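Unit 8 notes: looking hard at a hand-held gripper kit

Okay, so this week we leave the theory alone and do a proper product review together. The kit is the Nulmont hand-held gripper set from Clutent, and I've been living with it since June, so I have opinions! Read these notes before lab, bring them with you, and scribble all over them. I'll add bits in class as we go (I always do, sorry in advance to those of you who print early).

If you missed the last session, get the linkage notes from somebody. You'll need them for the part on the fingers.

## What's being sold

Clutent sells Nulmont as a kit plus a service. The kit is the gripper you hold, a set of spare finger pads, a charging lead, and a padded case that is frankly too small for everything that's meant to go in it. The service is called Vellden. You upload your recorded sessions, Vellden checks them, trims them, and hands back tidy files you can train on.

You can buy the kit without the service. I want you to think about whether you should, because the sales page makes it sound like one thing and it really isn't. When I asked the sales desk, they were perfectly nice about it and sent me the file format notes the same afternoon. Plenty of groups will be fine doing their own trimming. It's dull work, but it's work you can do with a cup of coffee and a playlist.

## The fingers and the pads

Go back to your sketches of parallel and angular jaws. On this tool each finger swings in on flat linkage arms, so the angle of the pad matters a lot more than people expect. When you pick up a box with two straight sides, easy. When you pick up a bag of something, the bag squishes, the contents slide to one end, and you're suddenly holding the thing by a corner.

The pads are soft and grippy, and I like them a lot. My complaint is with the cleaning. Crumbs stick to them, dust sticks to them, and the manual tells you to wipe them with a damp cloth and says nothing about how long to wait before you use them again. I wait until they feel dry to the back of my hand. Write that down, it'll save you a bad afternoon.

Swapping a pad takes a small screwdriver and some patience. I've done it 2 times now and lost a screw on the first go. Do it over a tray.

## Snack packets, and why I love them

People always want to test grippers on blocks and cups. Fine, do that first. But then go raid the snack shelf! Snack packets are cheap, they come in every kind of wrapper, and they're awkward in exactly the ways we care about:

- Shiny wrappers throw back light and confuse your depth estimates.
- Vacuum-sealed packs are stiff in one place and slippery in another.
- Clear wrappers are hard to find the edge of.
- Big pouches sag, and the heavy end is wherever the nuts decided to go.

The job I use is a plain packing job. Packets start out on the cloth, and they go into an open box one by one. I ask for a clean grasp, a lift that clears the rim, and a gentle let-go. No flinging. (You know who you are.)
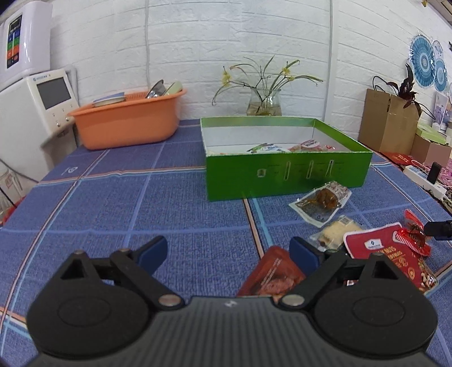 ## Setting up your own table

Use a normal table in a normal room. I mean it. Sutrisno Purba, who taught this unit before me, used to clear everything off and hang a gray sheet behind the bench, and his recordings looked gorgeous. Then the model trained on them fell to pieces the minute somebody put a plant in view. We had a good long argument about that over lunch, and he came round in the end, mostly.

So leave your bowls out. Leave the flowers. A patterned tablecloth is great, especially one with a big grid, and I'd much rather see you use your own than buy one. What I do want you to control is this:

1. Put the open box where you can reach every part of it without twisting your wrist. If you have to stand on tiptoe, move the box.
2. Spread the loose packets so some of them overlap. A neat row teaches very little about picking from a pile.
3. Switch off anything that blinks, if it's yours to switch off.
4. Do a short practice run and watch it back before you record anything for real.

Step 4 is the one everybody skips. Please don't skip it. Last term a whole pair of students recorded an evening's work with the lens cover on, and I felt so bad for them that I brought donuts.

## How it feels to use

Pretty good! The body is wide, wider than I'd like, and when you reach down into something shallow you'll find it blocks your own view of what you're holding. You learn to trust the pads and watch the top edge of the packet. After an hour my thumb was sore. After a week it wasn't, though I can't tell you if my thumb got stronger or I just stopped squeezing so hard.

Closing force is all in your hand, so two people will record very different grasps on the same packet. That's a plus if you want variety and a headache if you want to compare runs. Put your name on every session.

The older Fragkou gripper, which a few of you used in the spring, is narrower and lighter, and I still reach for it when the box is small. Its pads are hard, though, and a flat packet will shoot out of them like a bar of soap. If you get the chance, try both on the same pile and see which one you swear at less.

## The service side

I sent Vellden a batch of 200 packing runs. They came back in nearly two days, which I thought was quick, along with a short report listing the runs they'd rejected and a reason for each. I went through the rejects myself, and I agreed with most of them. A few I'd have kept. They threw out a run where I nudged one packet aside to get at another, and to me that's a perfectly sensible thing to do with a pile! I wrote to them, and they put it back without any fuss.

The bit I don't like is the naming. Your files come back with new numbers, so my run called "nuts, second try" turned into plain old 1822, and I spent a silly amount of time matching them up again. Keep your own list. A spreadsheet is fine, paper is fine, just keep one.

Also ask where your recordings are stored and for how long, and get the answer in writing. If you record at home, think about what's on the wall and what's lying on the side table. Mail, family photos, a calendar with the dentist's number on it. Move those out of the way before you start.

## For lab

Work in pairs. One of you packs, the other keeps the list, and then you trade. I'd like each pair to write a one-page review of the kit as if your boss had asked whether to buy it. Say what you tried and what went wrong, and be fair about it. If the tool fumbled a packet, tell me whether you'd have fumbled it with your fingers too.

Please answer these somewhere in your page:

- Which wrapper gave you the most trouble, and at what point in the move?
- Would you pay for the service, or do the trimming yourselves?
- What would you ask Clutent to change first?

Bring snacks that are sealed and that you don't mind getting crushed. No chocolate, please, the room gets warm. The spare pads are in the top drawer next to the sink, and the tiny screwdriver should be in there too, unless I've walked off with it again, in which case check my desk.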